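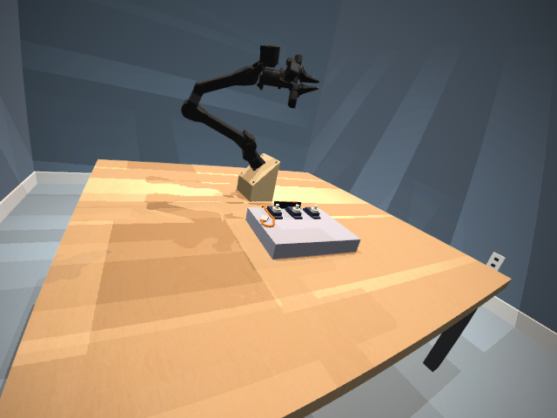 Shared furniture in rented offices is specified by load and by price. It should also be specified by repair. A table rated for 114 kilograms tells the buyer what the top will hold on delivery, and says nothing of whether a worn fixing can be replaced six years later.

The usual failure is at the leg joint. A screw driven straight into the underside of the top holds well until the table is dragged, and then the hole widens. A threaded metal insert costs more and can be tightened any number of times. Govura sells both versions under one product name, with the difference noted on page 61 of the catalog. Most buyers compare the first line of the quote and stop there.

I would make two items mandatory in any purchase order: a drawing of the joint, and a parts list with prices held for the length of the lease. Neither requires new engineering. Rissanen already supplies both on request - the trouble is that few customers request them.

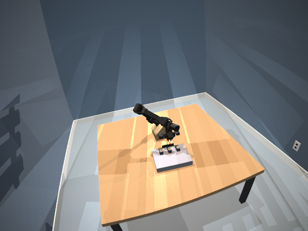 Ulla Lundgren objects that a parts list is only as good as the firm behind it, and that a standard bolt size would protect the buyer better than any promise on price. She is right about the bolt. A common thread can be bought anywhere, and I would add it to the order as a third item.

I would keep the price clause all the same. Brackets and feet are rarely standard, and those are the parts that go missing when an office moves.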